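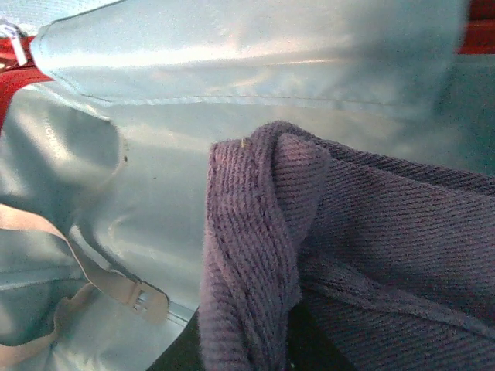
Ingvild Sæther writes that she had the old Leto for years, wore the buckle out doing it up over wet towels, and wants to know whether the new strap can be taken out and washed, and why the page doesn't say so. Fair enough. Page now says so, see Straps.

Leto suitcase, red
Roris
Item 2924
In stock. Goes out from our Geelong shelf, order before 2 pm and it's on the same day's van.

Quick version

Red outside, pale blue-grey inside. Lid pocket in mesh with its own zip. Beige webbing strap, light plastic buckle. White zip pull. Red trim. Empty weight 2000 g on our own scale, straps in, tags off.

One colour. We get asked. Roris did a green one a while back and we never carried it, so no, there isn't one out the back.

What it's for

Weekend case. Swimming, the grandparents, hospital bag, a drawer's worth of stuff at somebody else's place. A couple of towels, change of clothes, pyjamas, something warm. Shoes if you're careful about it. Not a ski trip. If you're after something for three weeks in Europe go to the bigger Roris ones, link in the side menu, and ring us if the menu's broken on your phone again (we know).

Lid and base

Opens like a book. The lid stands up if you put it against a wall or a bedhead, which is how most of us at the shop pack it. Left to itself in the middle of a bed it will want to lie down flat. Fine either way but you need the room.

Base is one open compartment. No divider in it. People ask for a divider every month and we have told Roris. Packing cubes do the job, any brand, the soft ones squash in better at the corners.

Lid is lined in the same family of pale blue-grey as the base. Pocket runs across the lower part of the lid, so with the case open the pocket is down near the hinge and you can get at it without moving the clothes. Good for socks, chargers, kids' swimmers once they're dry. Being mesh you can see what's in there. Don't put pens in it. Anything with a point will find a hole.

Lining

Smooth coated fabric with a bit of a shine to it. Creases when it's empty and that's normal, the lining has some give so it can follow what you pack. Mostly settles once there's something in there. Had a few back in May as "faulty, wrinkled" and they were not faulty.

Pale, so it shows marks. Also pale, so you can find a black sock at 5 am, which you can't in our other cases with the dark lining. Swings and roundabouts.

Small specks, lint, sand: damp cloth, wipe toward you, done. Biro won't come out. Sunscreen comes out if you get to it that day. We use the Cellotico lining wipes in the shop and sell them at the counter, dish soap and warm water is nearly as good. No bleach, no nappy wipes with oil in them, they leave a patch.

Straps

Flat beige webbing with a slotted plastic buckle, the ladder kind. Thread up through, back down over the bar, pull. Holds by friction. To let it out, tip the buckle up and it slides. If yours slips, it's threaded the wrong way round, nine times in ten. Have a look before you post it back to us.

Yes the strap comes out. Slide it back through the buckle, pull the loose end from its loop, hand wash, hang to dry. Don't tumble it. Webbing comes up furry in a drier and then it doesn't run through the slots.

Do it up over the soft things. Towels, jumpers, anything thick. Snug, then one more little pull, then leave it. Over-tighten and you'll have a waist in the middle of your pile and everything bulges at both ends and the lid fights you.

Spare strap and buckle, part 984. Fits the current Leto and the one before it. Does not fit the Haque cases even though it looks the same, the Haque webbing is wider by a whisker and won't go through. We've tried, with pliers.

Zip and trim

Zip runs round the rim. The red edging goes with it and gets the knocks, so expect scuffs there first. Scuffs are not a warranty thing. Zip teeth are. A zip that's come off its track in the first year, bring it in or send it and we'll sort it.

Candle wax or a dry soap bar along the teeth if it goes stiff. Not cooking oil. Someone did cooking oil.

Packing it, how we do it
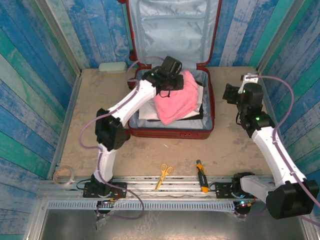 Leto in red, lid up, mesh pocket in the lid. Pink towel over a folded white cloth.

Flat things down first. Folded, right out to the corners if they'll reach. Then the bulky one on top, towel or jumper, and don't bother folding that too neatly, a towel that's bunched up a bit fills gaps a folded one won't. Tuck small dark things down the side where they won't shift about. Strap over if the pile's high. Pocket last.

Leave the front edge clear. Fabric caught in the zip is the number one cause of returns on this case and it's never the case's fault. Run a finger round the rim before you close up. Takes a second.

If you need to sit on it, take something out.

Wet gear: fine for the drive home, not overnight. Lining's coated so water stays inside with your clothes, it dosen't go anywhere. Open it up when you get in, towel out, lid up, leave it standing till the morning. A case that's been shut damp for a week smells like one and we can't take that back.

Storing

Open a crack, somewhere dry. Not in the roof. Not under anything heavy, the lid will take a bow and then the zip's never quite happy at the corners. You can keep the spare bedding in it, plenty of people do. A pillowcase over it keeps dust off the red.

What you get

Case, strap fitted, luggage tag (paper, it's rubbish, use a proper one), care card. Roris care card is in tiny print and says the same as this page with more languages. No dust bag any more. They stopped, we didn't.

Compared with the others

Haque weekender: lighter, thinner lining, no mesh, just an elastic pouch that goes baggy. Cheaper. Okay for a kid who'll grow out of the pattern anyhow.

Previous Leto: near enough the same case. Old buckle was thinner and had fewer slots, which is what Ingvild is on about. If the rest of yours is still good just buy the 984 and keep going. We'd sooner sell you a strap.

Bigger Roris: same idea, divider in the base, weighs a fair bit more before you've put a thing in it.

Returns

30 days, unused, tag on. Unused means not been anywhere. Packing it on the bed to see if your things fit is fine, we'd do the same. Sand in the seams means it went to the beach. Return postage is yours unless it's faulty, then it's ours, and we'll email you a label.

Warranty is with Roris but come through us, quicker. Keep your receipt or at least the order email. We need a photo of the whole case and one close up of the bit that's gone wrong. Blurry ones get sent back with a polite note.

Questions we keep getting

Cabin size?
Check with your airline, they all differ and they change it. Measurements are on the swing tag and we'll read them out over the phone.

Lockable?
There's a small pull and lock detail at the front rim. Will keep a toddler out. Don't rely on it for your passport.

Can I get it monogrammed?
Not by us. The key cutter in the arcade does the tags.

Does the colour fade?
Left on a back shelf of a car all summer, yes, anything will. Ours in the window gets swapped out each season and you can sometimes get the faded one cheap, ask.

Will it take a full size bath towel?
Yes. Two, if that's mostly what you're taking. Bath sheets, one, and forget the jumper.

Lining torn, can it be patched?
Small tear, yes, iron-on no (the coating melts, please don't). Stick-on tent patch from any camping shop, round the corners off first so it doesn't lift. Tear at a seam, bring it in, there's a woman in Newtown who does them for us and she's good. Allow two weeks.

Do you ship to Tassie?
Yes, add a few days. NZ by email only for now.

Can I buy just the mesh?
No. Sewn in.

Stock note

Current lot is what we have until the next carton. If the button says notify me then it's gone, put your email in and you'll get one message and nothing else. Straps (984) we always have. Cellotico wipes come and go.

Pick up from the side door after 10 am, bring the order number. Ring the bell twice, its a quiet bell.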